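# Can it do the chores yet? (speaker notes, Grasside, 25 min)

Open with the show of hands: who'd hand over the dishes tomorrow? Wait for the laugh, then the number. Our Dunmore setup ran 198 tries at household jobs last winter and finished 81 of them with no help. I love that number! Two years ago I'd have been thrilled with 18.

**What goes well**

- Picking up one cup from a clear counter
- Wiping a flat table (slow, but it gets there)
- Sorting bolts into bins, the Gurnville shop's favorite

**What doesn't**

- Anything floppy. Towels, bags, socks, all of it
- Drawers that stick. Tell the Braditz drawer story, keep it short
- Two things close together, when you only want one of them

Slow down for that last one. People reach past a big object to get a small one all day long and never think about it. A machine has to work out where its own fingers are, and those fingers are often blocking the view.

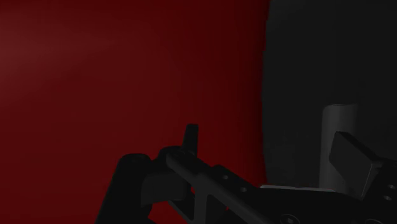 So reaching is half the job, and seeing around your own hand is the other half. Simulation helps a lot with this part, we can try a grasp all night and break nothing. The catch is carrying it over to a real kitchen, with glare and crumbs and somebody's keys on the counter.

My answer to the title: some chores, some days, with a person nearby. I think that's wonderful progress.

Leave 5 min for questions. Water is behind the podium.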